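Two days at the Flilham property marketing fair

I went to Flilham in April with one purpose: to see how smaller estate agencies present themselves when they do not have money for television. Our own office has 8 people and we sell mostly flats, so the big portals are for us a cost and not a partner. The fair is made for agents, developers and the companies which want to sell them advertising.

The train was late and I came to the registration desk after ten o'clock. The queue was short. With the badge you receive a cloth bag, a map of the hall and a very thick catalogue, which I left in the hotel.

The main hall

The largest stand belonged to Brilov, a listings website that wants to enter three new regions this year. They showed their new logo on every surface, also on the coffee cups. Their presentation was good and clear. The speaker explained that the first advertisements will be on local radio and on buses, and only later online. I found this order surprising, but he said that people who sell a house are often older and they trust what they see in their own street.

The basic package costs 300 pounds per month for an agency of our size. I asked if there is a trial period. There is one, but you must sign for a year first and then you may leave after 3 months. I would read this contract slowly.

Okon was more modest. They make window displays and "for sale" boards, and their table was full of samples which you could take in the hand. The lit frames for shop windows are thinner than ours and easier to open. I ordered the price list.

The talks

On Tuesday afternoon I listened to two talks. The first was about writing better descriptions of homes, and I recommend it to everybody who still writes "must be seen". The speaker read several adverts aloud and asked us to guess the price. We were nearly always wrong – the expensive homes had the shortest texts.

The second talk, by the agency Malinowski, described a leaflet campaign. They printed 3,000 leaflets for one district and put a different telephone number on each version, so they could compare the calls. The version with a simple street map brought the most calls, and the version with the smiling family brought the fewest. They did not show the full costs, and when a man in the second row asked for them, the answer was quite long and without a number.

The side rooms

After lunch I walked through the smaller rooms behind the hall. It was quieter, with carpet on the floor, and one could finally speak without shouting. I had a useful talk there about photographs of empty flats and whether to add furniture by computer. My opinion did not change: buyers feel cheated when they open the door.
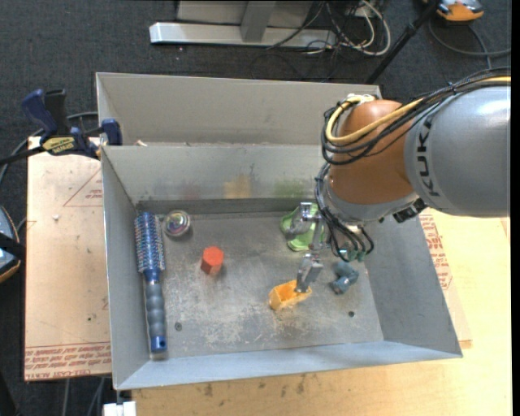
Practical notes for next year

Book the hotel early, the ones near the station were full already in winter. The food in the hall is expensive and the sandwiches are finished by one o'clock, but there is a bakery on the other side of the car park.

The talks are not recorded, so come fifteen minutes before if you want a chair. For a small agency one day is enough. I will probably go again, with a colleague, and we will divide the stands between us. The Okon price list has still not arrived and I will write to them this week.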